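Costau planner: gallery

Marncombe — Brikgate test floor
Posted 30/10/2020

Costau is the planning layer that sits between perception and the joint controllers on our two-arm rigs. It takes a list of detected objects, decides which arm should deal with each one, and hands down a pair of timed paths that must not cross. The current release replaces the old fixed-order queue with a scheduler that can change its mind while an arm is moving.

This page goes with the release notes. The notes say what changed; the entries here cover how it behaves on a real floor, and they assume you have read the May notes on the two-arm model.

Arm allocation
Each object gets two costs, one per arm, made up of path length, wrist rotation and the time the other arm would have to wait. The waiting term used to be a constant. It is now worked out from the other arm's remaining path, so the planner no longer sends both grippers to the middle and then stalls one of them.

Shared zone
The space between the arms is held as a single lock with a lease. An arm asks for the zone, gets it for a set time and must ask again if it overruns. Leases can be revoked up to the point where the gripper starts its final descent. After that the other arm holds position.

Cable model
Gripper cables are treated as swept volumes attached to the last three joints. The volumes are generous. Earlier versions ignored cables completely and relied on the operator to notice, and the stop log from that period is long. The cost is some lost reach close to the base, mostly in poses where the wrist is folded back.

Regression set
The planner is replayed against 3,590 recorded starts before any merge. A run fails if a lease is broken, if the cable volumes touch, or if planning takes longer than the limit set in the config file. The last full replay gave 19 failures, all of them time limits. They are listed by start number in the release notes.

Litter task, tiled floor

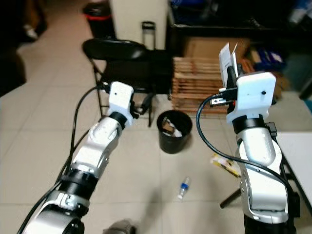 Two arms over a small black wastebasket, with a bottle and a wrapper on the tiles. The right gripper has hold of a white card-like item. Thin items of this sort are planned with a taller clearance margin, as the part sticking out of the fingers is added to the collision shape.

Ebrahimi wrote in to ask whether the bin opening is tracked on every cycle or fixed at the start of the task, and said that on their own rig a knocked bin was the most common reason for a missed drop. It is fixed at the start in this release. The tracker can publish a new pose, but the planner only reads it when the lease on the shared zone is renewed, so a bin that shifts during a descent will be missed. Reading it on every cycle is possible and is on the list for the next branch, behind a flag called bin_live.

Config files from the previous release will load with a warning. Set zone_lease by hand, since the default is too short for slow wrists.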